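Okorau Student Robotics Club
Progress report to the Khurana Fund, 17 September 2022

Your grant has carried us through the second stretch of the pouring project, and we have a lot to tell you! Since May the students have gone from moving foam blocks to handling real glassware, and the mood at club has been terrific.

The task they picked for themselves is called Trasero: pick up a beaker, pour its water into a second one, set it back down. Glass is hard to see for a camera and unforgiving to squeeze, so most of our evenings went into grip height and closing speed. The students also wanted a busy tabletop — a plain one felt too easy to them — and chose the cloths themselves.

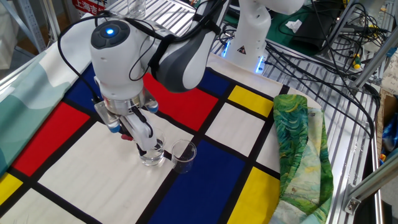 The gripper lowered over the beaker with water, the empty one beside it.

We have recorded 43 pours so far, and five of our students can now set up and run a session on their own. Two problems are still open. The arm tends to tip the beaker too fast at the start of the pour, and the cables need a better route along the arm. A pair of students has taken on the cables and is already sketching clips.

Next we'll slow down the first part of the tilt and repeat the whole set. After that comes the Caralora student showcase, where we hope to run the task live. We would love to have you there.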